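Group Coach Trips: Questions We Get Asked

Last updated 23/04/2026

Quick answers, mostly written between phone calls. If yours isn't on the list, email the desk or ring and ask for Tania.

How do I book a seat?

Online form or by phone. Form is faster. You get an automatic reply first, then a real confirmation once someone has checked the seat list. Only the second one counts. If you only got the first one, you're not booked yet.

How much is the deposit?

$70 per person for any trip with an overnight stay. Day trips are paid in full when you book. Deposit comes off the total, it's not an extra.

When is the balance due?

Six weeks before departure. We send one reminder. Please don't wait for a second one, there isn't a second one.

Can I pay in installments?

Yes for the Tolentino tour, no for everything else. Four payments, same amount each. Set it up with Tania Khan when you book, can't be added later.

What does the Tolentino tour cost and what's in it?

$2249 sharing a room. Covers coach, hotel, breakfast every day, dinner on five nights, and the lake ferry. Lunches are on you. So are drinks. Single room is $343 more, and we only get four of them so ask early.

Why is there a single supplement at all?

Hotel charges us nearly the same for one person as for two. We've argued. If you're willing to share with someone you don't know, tell us and we'll try to match you up. No match by the balance date = you either pay the supplement or get your deposit back, your choice.

Where does the coach leave from?

Trellach, the big parking lot behind the library. Second pickup at Okex, by the old depot entrance. Times are on your confirmation and they're different for every trip, so don't go by what it was last year. Coach waits five minutes and then it goes.

Can I leave my car?

At Trellach yes, free, put the pass on your dashboard. At Okex no. It's a two hour limit there and they do ticket.

How much luggage can I bring?

One suitcase each, plus a small bag that fits under the seat. The overhead racks are shallow, coats only really. Walkers and folding wheelchairs don't count toward your limit but we need to know beforehand so we can leave room in the hold.

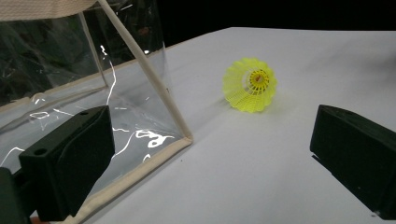
Flestenent Travel Club – Group Trips Desk

Is there a restroom on the coach?

Yes, one, small, at the back down two steps. We also stop every couple of hours. If steps are a problem for you say so and we'll seat you near the front and plan on the stops instead.

Can I choose my seat?

You can ask. Front rows go first to people who get motion sick or can't manage the aisle. After that it's in order of booking. You keep the same seat the whole trip, please don't swap around without telling the guide, it messes up the head count.

Do I need a passport?

Not for anything on the current list. You do need photo ID for the hotels. A library card isn't photo ID (yes, it's been tried).

Do I need travel insurance?

We can't make you buy it on domestic trips, but read the cancelation part below and then decide. We don't sell it and can't recommend a company.

What if I have to cancel?

More than six weeks out: everything back except the deposit. Six weeks to two weeks: half back. Under two weeks: nothing back from us, thats where insurance comes in. You can give your place to a friend at any point up to two days before, no fee, just send us their name and phone number.

What if you cancel?

Full refund, deposit included, to the card you paid with. Checks take longer. It's happened once in the last few years, the March garden trip, when the road was closed and we couldn't get a coach in from the other side.

Can I bring my grandkids?

Day trips, ages eight and up, with an adult sitting next to them. Overnight trips are 18 and over. Child price on day trips is listed on each trip page. If there's no child price listed then it's the adult price.

Can I bring my dog?

Service dogs only. Let us know ahead, some of the hotels want a form.

How much walking is there?

Depends. Each trip is marked easy, medium or hilly. Easy = flat, benches, you can stay on the coach if you want. Medium = up to two miles at your own pace. Hilly means hilly. Tolentino is marked hilly on account of the old town, cobbles and a lot of stairs. Bring real shoes.

I have food allergies. Will the hotel manage?

Usually. Put it on the form, in the box, not in an email afterwards. We send the list to the kitchen two weeks before we leave. Please remind the waiter too when you sit down.

Do I have to do everything with the group?

No. Skip whatever you like, just tell the guide, and be back at the coach on time. Nothing is refunded for skipped meals or entries.

Who will be the guide?

Trinidad Buenaventura on all overnight trips this season. Day trips vary. You get the guide's cell number on the sheet handed out when you board, so put it in your phone before the first stop and not after you've wandered off.

Should I tip?

Up to you. Driver's tip is included on overnight trips, not on day trips. An envelope goes around on the way home, no one looks at who puts in what.

Do I have to be a member?

For overnight trips yes. For day trips no, but members get to book a week before everybody else and the popular ones fill up in that week. We're capped at 300 members at the moment and there's a waiting list. It moves faster than you'd think.

How do I get on the waiting list?

Same form as booking, tick the membership box at the botom. You'll hear from us when a place opens up.

I left something on the coach.

Call the desk the next morning. Driver hands everything in at the end of the run. We keep things for a month. Glasses mostly, and umbrellas, we have so many umbrellas.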